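Hand-held gripper: foam block tears and the jaws no longer close fully on thin items

Asked by Yannick Chauvin, February 13, 2026
Tags: gripper, fin-ray fingers, width reading, demonstration recording
Viewed 621 times

I have a fault on a hand-held gripper and would like a second opinion before I strip it down again.

The tool has a white mounting plate, ribbed fin-ray fingers in magenta and a thin metal rod up the middle. The task is wiping and clearing a table. The operator holds a foam block in the jaws, wipes, puts the block down and then picks up small flat paper cut-outs one at a time. A wide-angle camera on the tool records everything, and the opening width is worked out afterwards from the recording.

For the first 31 runs the width returned to zero whenever the jaws were shut on nothing. Since then it stops at 2 mm. The trigger feels normal and reaches its stop. On a foam block this makes no difference, but a paper cut-out slides straight out. 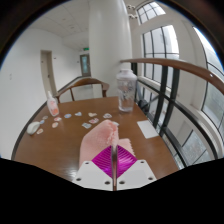 The foam has also started to suffer. It folds up into a peak between the jaws and the top edge frays. I changed to a new block and had the same thing by the end of the afternoon, so I don't think it is a bad batch.

What I have tried so far:
Cleaned the fingers with a dry brush.
Recalibrated the zero twice, using the Grilska script.
Swapped left and right fingers. No change in the reading.
Checked the screws on the plate by hand. None felt loose.

The same fingers on our second tool (a Vurnine handle, older) close properly. Is this the rod, the guide, or something in the calibration?

Yannick

3 answers

Answer from Armelle Ferrand (accepted)

If the fingers close properly on another handle, leave them alone. Look at the guide the rod runs in.

We had the same reading on a tool in Stultlow. Foam crumbs had got down beside the rod and packed at the bottom of the guide. The trigger still reached its stop because the return spring took up the difference, so the operator felt nothing. Your dry brush will not reach that far and may push more in.

To check, take the fingers off and close the trigger slowly with the plate facing up. Mark the rod with a pencil where it enters the guide at full close. Then pull the rod, clean the guide with a cotton bud and isopropyl alcohol, let it dry, refit and close again. If the mark has moved, you have found it. Do not oil the guide. Oil holds the crumbs.

Recalibrate only after this. If you set zero with the jaws still 2 mm apart, every width you record from then on is wrong by the same amount, and a policy trained on it will try to pick up paper with open jaws. I would go back and find the first run after each of your two recalibrations and put those runs aside until you have compared them.

The torn foam is a separate matter. The block is being squeezed too far. Fin-ray ribs bend round whatever they hold, and if you close to the stop on soft foam it has nowhere to go but up. Close until it stops slipping and leave it there, or cut the block narrower.

Answer from Didier Lebrun

Had this, bought new fingers, fixed it. The old ones go soft after a while.

Comment from Yannick Chauvin: They close fully on the other handle, so I doubt it.

Comment from Didier Lebrun: Fair enough. Ours were quite old.

Answer from Britta Thiele

Agree with Armelle on the guide. Two further points.

Hand-tight tells you very little about plate screws. If the plate can rock, the camera moves relative to the fingers and the width will be off even with the jaws properly shut. Put a driver on each one. On ours a single screw had backed out by less than half a turn and that was enough to shift the reading.

Also check with a feeler gauge whether the gap is real. Paper sliding out suggests that it is, but cut-outs on a glossy table are hard to grip anyway – the tips skid before they get under the edge. Try a strip of card held upright in your other hand. If the jaws hold that firmly, your problem is in the measurement.

Comment from Yannick Chauvin: Gauge says 2 mm, so the gap is real. Pulled the rod this morning. There was a plug of pink foam at the bottom of the guide, 11 mm long and packed hard. Cleaned it and the jaws now shut. One plate screw also took a quarter turn. Zero has been redone and I am going through the older runs.

Comment from Huguette Millet: Which foam are you using? We changed to a closed-cell type for wiping tasks and the guides stay much cleaner, though it slides more on varnish.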